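3.2 Repair habits in shared offices

The second part of the survey asked how small firms in Hosau decide between repairing and replacing their office computers. Of the 258 firms that answered, most had no written rule. The decision was usually made by the person who sat closest to the broken machine, and the age of the machine mattered less than we expected. Desktop towers were kept longer than laptops – the owners saw them as easier to open (Figure 2).

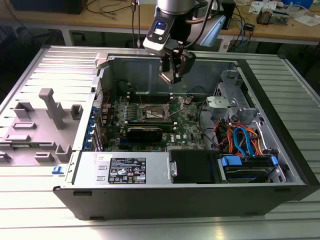

Figure 2. Desktop tower on its side, with the side panel removed.

Clifford Sawatzky objected, in a comment on our first draft, that easy opening explains little, and that firms keep towers mainly for the old accounting programs installed on them. We find this partly supported. In 18 interviews, the software was named before the hardware in 9 cases. The firms at the Bramwell site, however, had moved their accounting to a shared server and still kept their towers. We return to this difference in Section 4.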